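February 2021. Project diary, bathroom task, simulation branch.

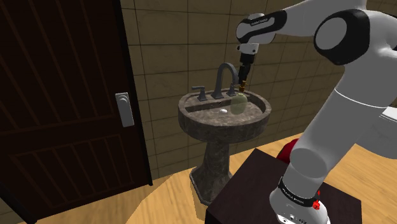

*Bathroom cell, dispenser held by the pump head over the sink rim.*

Back on the Lovura task after the coursework gap. The brief from the department has not changed since October: pick up the soap dispenser, move it to a marked target on the sink, release it upright, retract clear of the tap. All of it in simulation, as lab access is by booking only and I have no slot this month.

Spent the morning on the scene file. The Shenoy room pack loads the door, tiles, floor and pedestal sink as one static mesh, which is fine for rendering and useless for contact. The collision hull it generates by default is convex, so the basin is filled in as far as the physics is concerned. Anything put down in it sits on an invisible lid level with the rim. Split the sink into rim, bowl and pedestal, ran the decomposition on each part separately and kept the bowl at the higher resolution. The bar of soap now rests in the bowl where it should. The pedestal I left coarse. The arm has no business down there.

Load time has gone up as a result. Acceptable for now, but it will matter when we run batches.

Grasp. Two candidates were left from last term: round the body, or from above on the pump. The body grasp fails for a dull reason. The bottle is rounded and wider than the fingers like, and the pads touch above the widest part, so closing the gripper squeezes it downwards and out. The top grasp has less area to hold but the geometry is kinder. Gripper vertical, fingers either side of the pump head, close to a force limit and not to a position. Position closing was what made the contact solver jitter before Christmas. I had blamed the friction coefficient for that and wasted two evenings on it.

Ran 28 trials with the top grasp, start pose of the bottle varied on the right of the sink deck, arm base fixed on its table. Results as logged:

- 8 failures in total
- 2 of those were planner timeouts with no motion at all
- the remainder were slips during the lift, all with the bottle yawed so that the nozzle fouled one finger

The slips are the interesting ones. The pump head is not symmetrical and I have been treating it as though it were. The grasp sampler should take the nozzle direction from the object pose and turn the wrist to suit. The pose is known exactly in simulation, so this is cheap. On the real arm it would have to come from the vision side, and the vision side (the other half of the group) is still working on bottle versus no bottle. I will put it in as an optional input and let it default to the present behaviour.

The planner timeouts both came from the approach. The tap spout is tall and the lever on that side sits close to the bottle, so the free space for the gripper is a slot. With the padding I had set on the obstacles, the slot closed completely for some start poses. Reduced the padding on the tap only. No timeouts on rerunning those two poses, though that proves very little. Need to repeat the whole set with the new padding before I write it down anywhere official.

One thing to raise at the group meeting: the marking scheme gives credit for cycle time, and the quickest path between pick and place goes over the top of the spout. It looks untidy and brings the elbow up high, but it is shorter in joint space than going round the front. I would prefer round the front. If the bottle drops on that route it lands in the basin or on the floor, and not against the tap. Marks or caution — the group can decide.

Lighting: the bright patch on the floor is from the default lamp and I have not touched it. The vision people want it randomised along with the tile texture. Told them it is a parameter in the config and they are welcome to it. The bottle material is also theirs to worry about. It is translucent, and the simulated depth image treats it as solid, which flatters every result they get.

Muvgate export still broken. It writes the joint trajectory with the gripper channel missing if the gripper does not move in the first segment. Workaround is to command a token opening at the start. Put this in the shared notes under Lostach, our team folder, with the version number, so that it does not have to be found a third time.

For next session:

- nozzle yaw into the grasp sampler
- full rerun with reduced tap padding, same seeds
- place test with the target moved to the left of the spout, past the other lever
- ask whether the report wants plots in seconds or in steps
- back up the scene file before touching the bowl mesh again

Stopped at this point. Battery on the laptop was low and the charger was upstairs.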